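Call for participants: long table supper & swap day, Jerkthorpe, July

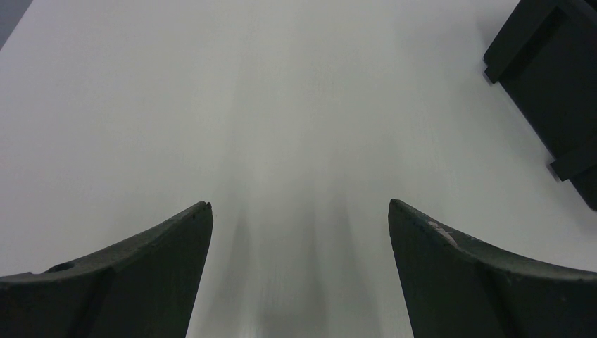 Plenty of table space. What will you bring to yours?

Stallholders, cooks, menders, musicians wanted. Quick post as we're behind with this already, full form is on the Herkari page under "Take part".

What it is: one day, one street, tables end to end from the chapel steps down to the old bus shelter. Swap stalls from 10am, supper from 5.30pm, music till 9pm then we have to be off the road. Last year we did it in the field behind the school and the mud was awful. So, street this time. Road closure is granted, got the letter.

We're looking for:

Swap stalls. 23 pitches. Books, plants, kids clothes, tools, wool, jam jars, whatever. No money changes hands on the swap side, please don't turn up with a card reader. One table per household to start with, second table only if there's pitches left at the end of June. No pets or livestock (yes, including chicks).

Cooks. Anyone who can make one big dish that feeds a crowd. We cover ingredients up to £200 in total across all cooks so talk to us BEFORE you shop, and keep receipts. Veggie and vegan very much needed, we had four lasagnes last time and three of them were beef. Bring your dish labelled with what's in it. Nuts, sesame, milk, egg, all of it, written down.

Menders. Sewing, bike punctures, sharpening, glueing things. Lamps and toasters only if you are qualified to test them. Two hour slots, you get supper free. Bring own kit, we have extension leads and a decent vice.

Musicians. Acoustic or very small amp. 20 to 30 min sets. Fiddle, squeezebox, singers, a choir if you can all fit by the shelter. Small fee, same for everyone, ask.

Setting up and putting away. Strong arms, 8am and again after 9pm. This is the bit we're shortest on. Trestles are heavy and the van can't get past the chapel so it's carrying.

Also one paid job going:

Day steward, £200 flat for the day, 7.30am to 9.30pm with proper breaks. You'd be looking after the road barriers, checking people onto there pitches and being the person with the phone. Must be 18 or over and happy to tell drivers no. First aid certificate a big plus. You don't need to be from the village but you do need to get here, first bus is too late. To apply send a short note saying what you've done before, half a page is fine, no CVs please. Two names we can ring.

Who we are: Herkari is a small neighbours' group, we run the tool library and the winter soup lunches. The supper is part of Graltedico, our summer programme, which also has the river walk and the bread oven weekend (seperate call for that, coming soon). Obi, the bakery on the corner, is giving all the bread and letting us use the loo.

Practical bits. Supper is for 322 people and that is the limit, it's on the licence. Taking part in anything above gets you one seat, extra seats go in the ballot with everybody else. Pitches are 2 metres wide. Bring your own chair. If it's raining hard we move into the chapel hall and swap stalls get cut down to first come. Step free from the bottom end only, the top has the steps, tell us if you need a space kept near.

How to reply: the form, or a note through the door at Obi marked SUPPER. Say which thing you're offering, your phone number, and any times you can't do. If you filled in a form last year we still need a new one.

Replies by end of May for cooks and musicians, middle of June for everything else. Steward notes as soon as you can, we'll be meeting people as they come in.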